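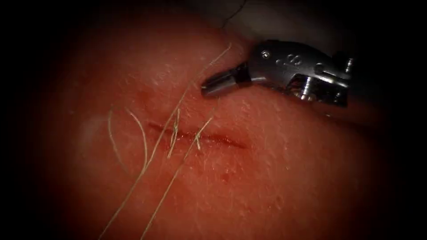 Short incision, closed, with the loose strands of pale thread lying across the surface.

May, thread bench, started 8:40

Carrying on with knot slip. Last entry ended with the braided thread from Warnness slipping at the third throw and me not trusting the clamp. The clamp was the problem, or part of it. The lower jaw on the Drullis pull tester has a rounded edge on one side and a fairly sharp one on the other, and I had been loading with the sharp side toward the knot. Turned it over. Cleaned both faces with alcohol and let them dry before starting.

Thread for this round is lot 2646, braided, undyed. The spool had been left out of its bag on the shelf by the window, so I pulled off the outer layer and threw it away. Everything below comes from further in. Bag is now closed with a clip. Please close it after use.

What I want to know is whether tail length matters once the knot is properly set. The bench sheet says to cut tails at 3 mm. Two people here cut longer because they don't like how the short ones look after a pull, and their results have always been a little better than mine. It could be the tails, or it could be that they tie more carefully.

Setup

Thread is tied around the smooth post, the 316 stainless one, not the aluminum one with the scratch. Square knot, then extra throws as listed. Each knot is set by pulling both ends flat and level, holding for a slow count of five, then letting go. Loop is slid off the post, cut opposite the knot, and the two cut ends go into the jaws. The knot sits in the middle of the span.

I tied all the loops first and then pulled all of them, instead of tie one, pull one. That way my hands are doing one thing at a time. The drawback is that the first loops sit on the tray longer than the last ones. I numbered the slots on the tray and pulled in mixed order to spread that out.

50 loops in total. Half with short tails and half with long, which I am calling long at 10 mm. Crosshead speed is the same as in the last entry. Room was cool all morning and the humidity meter was reading steady, though it is the old meter and I would not quote it to anyone.

Tying notes

The first several loops were not good. I had coffee and then tied too fast, and two of them came out as granny knots. You can tell by the way the tails stick out sideways instead of lying along the loop. Cut those off and retied. They are not in the count.

The thread feels drier than the last lot. It squeaks a little when the throws are drawn down. The coated thread never did that. With the coated one I had to hold tension on the first throw or it would open up before I got the second one over it. This one stays where it is put, mostly.

I tried wetting a few pieces in saline to see how they handle. The braid goes limp and the throws pull down much flatter. Did not pull any of those on the tester. That is a separate round and I would want a dish with a lid so they all soak the same amount of time.

Good lighting makes a bigger difference than I had assumed. Pale thread over the white tray is hard to see. I put a sheet of dark blue card under the post and the crossings were plain right away. Should have done this months ago. The card is in the top drawer, left side.

Pulling

Started at 10:15. The tester needed its warmup and then drifted at zero for a bit, same as always. Zeroed it again after the first three and it held.

There are three ways these end. The thread breaks at the knot, the thread breaks at the jaw, or the knot slips until a tail runs through and the loop opens. A jaw break tells me nothing about the knot, so those get marked J and left out. I had fewer of those than last time with the clamp turned over, which I take as a point in favor of turning the clamp over.

With short tails, slipping was the common ending for the plain square knot. The trace shows it clearly. Load climbs, then there is a step down, then it climbs again, then another step, and then it is gone. Once a third throw is on, most of them break at the knot instead, and the step down is small or missing.

With long tails, the plain square knot still slips. It slips in the same stepwise way, and the load at the first step looks the same to me as on the short ones. The difference is that there is more tail to use up, so sometimes the knot locks again before it runs out and the loop survives to a break. So the long tail does not make a better knot. It gives a poor knot more room to recover.

With the third throw on, I cannot tell short from long by looking at the traces. I laid the printouts over each other on the window and tried to guess which was which, and did no better than chance.

One odd result. Slot 15 broke very early, well away from both the knot and the jaws. Looked at the ends under the loupe and some of the filaments were already frayed back from the break. I think the thread was nicked when I cut the outer layer off the spool. That was done with the blade and it should be done with scissors. Left it in the sheet with a note, not in the averages.

Peaks are in the sheet on the Plotetby drive, same folder as the last round. I have not typed them here because I copied two of them wrong last time and people used the notebook instead of the sheet.

Things wrong with this round

I knew which loops were short and which were long while pulling. It would be hard to hide, but someone else could read the trace and call slip or break without seeing the loop. Next time, print the traces with only slot numbers on them.

The hold while setting the knot was done by hand and by feel. A hanging weight would be better. There is a small set in the balance room but the hooks are too thick to go through the loop without bending it. A paper clip would do it, or a bit of wire.

Loops were tied on a hard steel post. A knot tied down on something soft does not get the same pull on it, and the first throw can loosen while the second is being made. I don't think any of these numbers should be used to say what a knot does in a soft material. They compare tails under one condition and that is all. I would like to wrap the post in a layer of foam and do a short set to see how far off we are.

Only one lot, only one person tying. Ki thread has not been tried at all. There is a part spool of it in the cabinet with the label half peeled off, and I can't find a lot number for it. If there is no record of when it was opened I would sooner order a new one than use it.

Housekeeping

Tester jaws wiped down and left open. The spring on the upper jaw is getting weak and needed a second turn on the screw to hold. There is a spare in the Drullis parts box, but it is the longer type and I don't know if it fits.

The small scissors are dull near the tip. They fold the thread over and chew it. I have moved them to the general drawer and put tape on the handle so they don't come back to this bench. We need one new pair, the straight kind.

Warnness sent a lot sheet with the wrong diameter on it. The spool label and my own measurement agree with each other and not with the sheet. I measured with the light-touch gauge in five places and turned the thread between readings. Braid squashes flat if you look at it wrong, so I would not argue over the last digit, but the sheet is off by a whole size. Asked them for a corrected copy. Until it comes, use the label.

Offcuts are in the small jar, not the trash, in case someone wants to look at the slipped ends. The slipped ones have a kink pattern where the throws sat, quite regular, and the broken ones mostly don't. The jar is marked with the lot number. It can be thrown out once the next round is written up.

Proposal for the bench sheet

Keep the third throw as required for braided thread. Leave tail length at 3 mm but say "at least," so that longer tails are allowed and recorded. Add a line for how the knot ended, slip or break or jaw, next to the peak load. Right now the sheet has only the peak, and a slipped knot and a broken thread can give the same number.

Also add a line about which way the lower jaw faces. I have drawn an arrow on it in marker, pointing at the rounded side. Rounded side goes toward the knot.

Next

Saline set, with the lidded dish. Foam on the post. Ask about the spring. Find out who is ordering scissors.

Stopped at 3:50, tester off at the wall.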